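Skurix plugin: "unused symbol" warnings on properties set by binding

Renu Mishra
I'm on Skurix 14 with the Usstead plugin. After the update I get 774 "symbol is never used" warnings. Nearly all are on properties that are only set from view files. The build is fine. I'd like to keep the inspection on for real dead code.
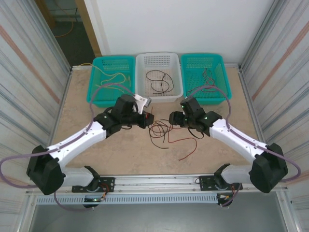

I already cleared the cache and restarted, with no change. The solution has 71 projects, so adding a comment in each file is not an option.

Tobiloba Anozie
The update turns off view scanning in large solutions. Go to Settings – Inspections – Scope and tick "Include view files". The limit is 2,000 files by default, so raise that as well.
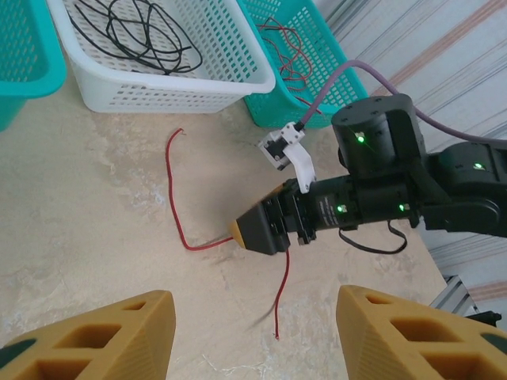
Red wire on the tabletop

Then close the solution and delete the index folder before you open it again. Clearing the cache from the menu leaves the index in place.

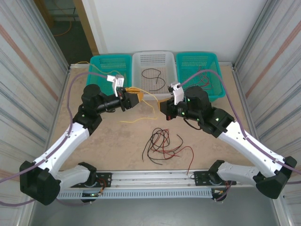
Two arms over the work surface, yellow wire in the left gripper

If some warnings stay, mark the base class with the UsedImplicitly attribute. Derived classes pick it up if you set the target to WithMembers.

Florent
Same problem here. I just set it to "hint" and moved on.
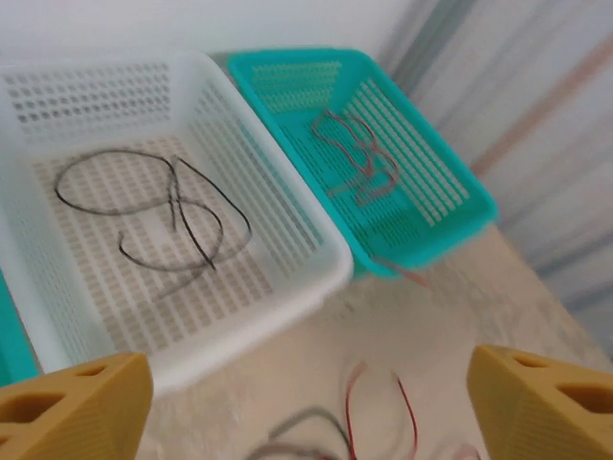 White basket and turquoise basket, each with wire inside

Might be fixed in the December build, I haven't tried it.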